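Progress report to the Nistovon fund, second period, ending February
Shared bench rules for small robot arms
Prepared by Bríd Corrigan

Hello again, and thanks for the comments on the last report. I've tried to keep this one shorter and to put the awkward parts closer to the top.

Where we are

The rulebook exists! It's a draft, it has 16 rules in it, and both benches have been working to it since the start of the period. You may remember the first version was a good deal longer. Adeyemi read it through in one sitting and sent it back with most of the second half crossed out, mainly places where I'd copied language meant for big factory cells and tried to shrink it down to something that sits on a table. A rule about walking into a robot's work zone doesn't help much when the zone is the size of a tea tray.

So we started over from what people do at the bench. Reach in to straighten a rack. Swap a dish. Push a cable out of the way with the back of a hand while the arm is holding position (yes, all of us, me included). Each rule now begins with one of those moments and says what has to be true before your hand goes in.

What we logged

We ran 958 logged bench cycles under the draft rules, 518 of them on the Predonum bench and the rest on Imik. A cycle here means one full task from the start check to the arm parked, including the ones we stopped partway. Stopping early is allowed and nobody has to fill in a form for it, and I'd like to keep it that way even if we add paperwork elsewhere. In the first weeks people were clearly pushing on with runs they didn't like the look of. Once we dropped the form, the stops went up and the log got a lot more useful to read.

There were 9 entries I'd call real near misses. None involved a person being touched by an arm. Most were cable trouble -- slack that had crept into the path of the wrist between one run and the next -- and the others were glassware set down a little too close to where the gripper comes in low.
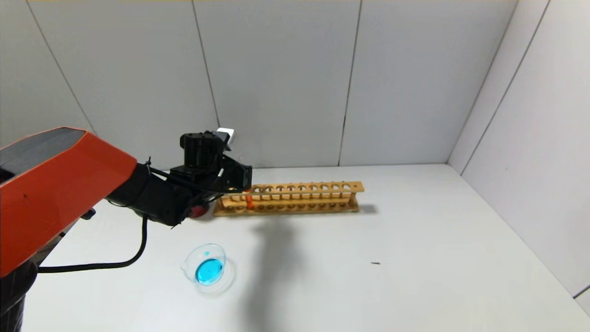 Cable slack gets its own rule now, number four, and it has been rewritten more than any other. The first wording said cables must be "secured," and we found out quickly that everybody has their own idea of secured. The second wording gave a maximum length of free cable, and that was too tight for the wrist to turn all the way. The current one asks the operator to drive the arm slowly through its two farthest poses before the first run of the session and watch the cable the whole time. If it touches anything on the table that isn't the table, you stop and fix it. Takes a couple of minutes. People grumbled for a week and then quit grumbling.

The glassware rule is simpler. Open dishes go down last and come off first, and only colored water goes in them while we're still testing a motion. I had a long back and forth with Adeyemi over whether racks should be clamped for every run. We settled on clamping for any run where the arm pushes a tube down into a hole, and leaving it up to the operator otherwise. I'm not fully happy with that and it may change.

What slipped

The training session for new operators didn't happen. I'd planned it for the middle of the period, but the rules were still moving around too much and I didn't want to teach something I'd have to un-teach. It's now the first job of the next period. The printed bench card is late for the same reason, though the layout is done and fits on one side.

The speed limit rule is also still open. Imik is happy with a single low limit any time a hand could reach the table. Predonum does longer moves and wants two limits, with a switch between them. My worry is the switch -- a setting people have to remember is a setting people forget -- so I've asked both benches to run with the single limit for now and note every time it gets in their way.

Money

Spending is on plan. The only change is that part of the travel line went to replacement cables and clamps, as we agreed by email.

Next period

Train the new operators, get the card onto both benches, and close out the speed question. I'd also like someone from your side to come and try the start check with the draft in hand and no help from me. If you get stuck on a rule, that's one I need to rewrite.

Bríd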